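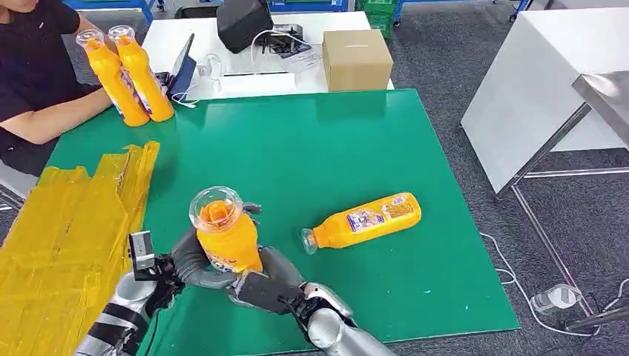

Workshop Tips: Sharing a bench with robot arms
Filed under: Packing & Workbench

When two arms take over the bottle handling at a packing bench, the people there still have plenty to do, but it is different work. These tips come from the Plellstead bench, where a shift runs about 284 bottles.

Lay a plain mat and keep it flat. A green one makes orange bottles easy to find, for you and for the arms.

Agree on a side. Ieva Hunt hands bottles in from the far edge and keeps her forearms out of the middle while the arms are moving.

Hold spares upright, caps on. A bottle on its side can roll, so set it well clear of the one being gripped.

Trim back loose sheets. Film stacked along the edge slides under a forearm sooner or later – a shallow tray stops that.

Tape cables down where people walk, and pick up your water bottle from the floor.

Change jobs every hour. Piret Toom used to pack all day and had sore wrists by August. Now she watches and restocks, and says her eyes get tired first. A short walk helps.

Write down every stop, even small ones. The next person on the bench will want to know which bottle caused it.

Last updated: August
2,766 shares – 14 comments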